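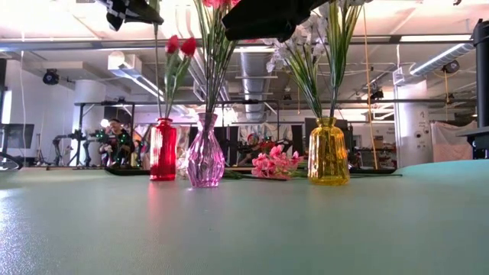

Right, fake flower update for the three people who asked. I have been at it since lunch and I'm having the best time

So it's one vase per colour. Red tulips in the tall red one, pinks in the pink one, and then the white orchidy ones in the yellow, which was a total accident and is now my favourite of the lot

I used to be so snobby about artificial flowers!! My nan had a basket of them in the downstairs loo and they were basically grey by the time I was born. But the ones you can get now are lovely, and I kill real tulips in about two days flat

Things I've learned so far. Tall skinny vase = two stems, stop there. I had six tulips in the red one at first and it looked like a bus queue

The short fat vases are more forgiving - you can stuff loads in and the neck sort of gathers it all up for you. The pink one has a really narrow neck though, so feed the stems in a couple at a time or you'll be swearing

Coloured glass is doing a lot of the work here btw. With clear vases you see all the plasticky stem ends, and then you're buying pebbles to hide them, and then you own pebbles

Someone's asked where they're from. Yellow vase is Wollico, pink one came from the charity shop on Park, red one I've had so long I couldn't tell you. Stems are mostly Jolletti, they do a mixed bundle

I did look at Zondari first but they wanted 90 quid for a ready-made arrangement?? In a vase I didn't even like. No thank you

Still got a pink sprig lying on the table that I can't find a home for. It's got the sweetest little blossoms but every time I add it to the pink vase the whole thing goes lopsided. Might go in with the orchids. Might go in a jam jar by the sink

Oh and bend your stems! They come dead straight out of the packet and that's what gives them away. I run my thumb down the wire a few times till it gets a bit of a lean on

For dust I use a soft paintbrush, the wide sort. Hairdryer on cool also works but do it outside, I learned that one in June

Ok, tried the sprig with the orchids. Too much pink. Jam jar it is

Now to decide what's going on the windowsill and what's going in the hall - I want the yellow one where it gets the sun, so the tulips might have to budge up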